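4. 設置場所を決める・本体を水平に置く
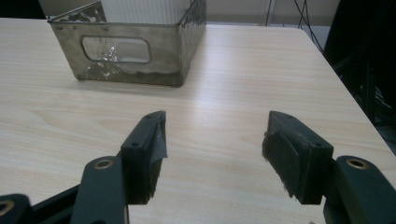

4-1 置き場所の条件

シネル(Sinel)卓上はかりの箱には「どこに置いてもすぐ計れる」と印刷されています。この手引きでは、その文句はいったん忘れてください。はかりの表示は置き場所でいくらでも変わります。付属の説明書が設置に割いているのは三行だけなので、共同作業室で使うための手順を以下に書き直しました。

1. 脚のがたつかない、木製または石製の天板を選びます。折りたたみ式の机は、メーカーは使えるとしていますが、手をついただけで表示が動くものが多く、勧めません。

2. 天板の四隅を順に手のひらで押します。きしむ、沈む、揺れるのどれかがあれば、別の机にします。紙を折って脚の下に挟む方法は、数日でつぶれて元に戻るのでやめてください。

3. エアコンの吹き出し口、扇風機、開け閉めの多い扉から離します。説明書には「風の影響を受けにくい構造」とありますが、風防が付属しない機種でこの表現をそのまま信じる理由は見当たりません。

4. 直射日光の当たる場所を避けます。午前中は陰でも午後に日が差す窓際は、この条件を満たしません。

注意:冷蔵庫や換気扇と同じ壁に机を寄せないでください。振動は壁と床を伝わります。

4-2 水平を出す

1. 本体を天板に置き、四本の脚がすべて接していることを確かめます。

2. 本体後部の水準器をのぞきます。気泡が円の中に入っていれば次へ進みます。

3. 気泡が寄っている側は高くなっています。反対側の脚を、下から見て反時計回りに少しずつ回して伸ばします。一度に大きく回すと行き過ぎます。

4. 気泡が中央に来たら、本体の向きを半回転させて、もう一度見ます。ここで大きくずれるときは、天板が傾いているか、水準器そのものの取り付けが曲がっています。後者は交換対象ですが、販売店では「使用上問題ない範囲」と言われることがあります。その範囲が何グラムに当たるのかは、必ず聞いてください。

補足:エヴァリ(Evari)の防振マットを敷けば水平出しは不要、という売り文句を見かけます。手元で敷いてみた限り、柔らかいマットの上では水準器の気泡が落ち着くまでにかえって時間がかかりました。不要になる作業は一つもありませんでした。

4-3 電源と暖機

1. 付属のACアダプターを使います。形の合う別のアダプターが入ることもありますが、電圧を確かめずに差さないでください。

2. 皿に何も載せずに電源を入れ、20分待ちます。説明書は「電源投入後すぐ使用可」としています。実際に続けて読み取ると、最初のうちはゼロ点がじわじわと動きました。急ぐ理由がなければ待つほうを選んでください。

3. ゼロ表示が落ち着いたら、ゼロ点キーを短く一回押します。長押しすると校正モードに入ります。間違えて入ったときは、分銅を載せずに電源を切ります。

4-4 分銅で確かめる

1. 300 gの分銅を皿の中央に置き、表示が止まるのを待ちます。分銅は素手で持たず、手袋を使います。

2. 表示を記録用紙に書きます。「だいたい合っている」とは書かず、出た数字をそのまま書いてください。

3. 同じ分銅を皿の四隅に順に移し、それぞれの表示を書きます。中央と隅で値が違うときは、4-2に戻って水平からやり直します。

4. やり直しても差が消えない場合は校正を行います。手順は第7章にあります。

注意:ケルトゥラ(Keltura)の記録アプリは、読み取り値を自動で「補正」して保存する設定が初めから有効になっています。何をもとにどう補正しているのか、公開資料からは読み取れませんでした。無効にしてから接続してください。設定画面の二階層目にあり、更新のたびに有効へ戻ることがあります。

4-5 容器を使うとき

1. 空の容器を皿に載せ、表示が止まってから風袋引きキーを押します。

2. 容器の重さもはかりの最大量に含まれます。風袋引きをすると表示はゼロになりますが、載っている重さが消えるわけではありません。重い容器では、表示に余裕があるように見えても過負荷になります。

3. 計り終えたら容器を下ろし、マイナス表示の数値が最初の容器の重さと合うかを見ます。たとえば132 gの容器なら「-132」に近い値が出るはずです。離れているときは、途中でゼロ点が動いたと考え、計り直します。

4. 皿からはみ出す大きさの容器は使いません。縁が天板や本体の枠に触れると、軽く表示されます。

補足:ショーキー(Shawky)製の「自動風袋機能つきトレー」は、電池も端子もないただの皿でした。使っても害はありませんが、1の操作は省けません。

4-6 うまくいかないとき

表示が止まらない:風、振動、静電気の順に疑います。まず机を変えてください。本体の故障を疑うのはそのあとで足ります。

「Err」と表示される:皿の下に異物がないか確かめます。取り除いても消えなければ、電源を抜いて入れ直します。それでも消えないときは、説明書の一覧に載っていない種類のエラーです。問い合わせ窓口に伝える前に、表示を書き写しておいてください。

前日と値が違う:置き場所を動かした人がいないか、先に確認します。動かした場合は4-2からやり直しです。

改訂:2024年6月26日 4-3の待ち時間、4-4の注意を追加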